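Lostine Housing Cooperative, Members' Newsletter
29 March 2025

The laundry room rules, and why we change them

Dear neighbors,

In November we sent a short survey to all 149 apartments about the laundry room in the basement. Many of you answered, some of you with very long letters, and I thank you for every one of them. I have now read them all two times. English is my third language, so if some sentence in this text is not clear, please ask me on the stairs.

The biggest complaint is the booking. The paper list on the door was good when the house was smaller, but now names are crossed out and written over, and in the winter one page disappeared completely. So from next month the list goes away and we will use a booking board with small locks. Each apartment gets one lock with its number. You put the lock on the hour you want, and when you have finished, you move it to your next hour or take it home with you.

The board comes from a firm called Fodosik and costs 449 dollars with all the locks. We also asked for a price from Wurar, which offered a screen with a card reader for 905 dollars plus a fee every year. I liked the screen, I must admit. But several older members told us that they do not want to touch one more screen in their life, and the board can be repaired with a screwdriver.
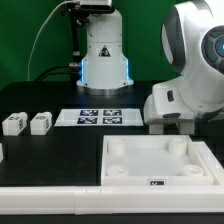

What happens if I lose my lock?
Write a note with your apartment number and leave it in the office mailbox. The first new lock is free, and for the next one you pay what it costs us.

The hours are also changing. Until now the room was open from seven in the morning to nine in the evening, every day the same. Families with small children asked for an earlier start, and people who work late asked for a later end. Those who live directly over the room asked for silence, and they have a right to it. After two meetings we agreed that the room opens at six on working days and at eight on weekends, and the last booking always ends at ten. The spin program should not be started after half past nine. Please respect this, the pipes carry the sound up to the third floor.

One booking is for 3 hours. This was a point where we had a real discussion. Ottó Katona proposed two hours, so that more people can get a place on Saturday, and he made a table to show how it would work. The trouble is the dryer, which is slow with towels and bed covers. With two hours you would have to carry half of your things upstairs still damp. We stay with three for the moment and will look at it again when the new dryer has been running for some time.
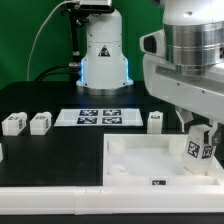 Can I use the room without a booking?
If the hour has no lock on the board, the room is free for anyone. You have to be ready to finish when the next booking begins, also if the machine is in the middle of a program.

About the new dryer: it is a Norðdahl, and it will be installed on the left side, where the old mangle stood. The mangle has been given to a member who wanted it, so please do not ask for it any more. The dryer has a filter behind the small door at the bottom. Clean it after each use with your hand or with the brush that hangs on the wall, and put the dust in the trash can, not in the sink. The sink was blocked twice last year and the plumber was not cheap.

A word about detergent. Most people use too much. Our water is soft, so for a normal load the smallest amount on the package is enough. If you see foam on the floor drain, take less next time. Fabric softener is allowed, but please wipe the drawer after it, because the next person may have an allergy. We have two such members in the house.

Things that are forgotten in the room will be put in the gray basket under the window. At the end of each month what is left there goes to the clothing collection. I have kept one blue wool sock since autumn and I would be glad to give it back.
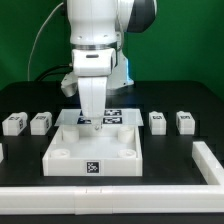
Pejman Safavi writes that he agrees with the board but finds six o'clock too early, also on working days. He sleeps over the washing machines and asks if the first hour could be only for the dryer. It is a fair idea, and we will take it up at the next meeting.

The locks can be collected at the office on Tuesday and Thursday evenings. Bring your apartment key so that we can write down the right number.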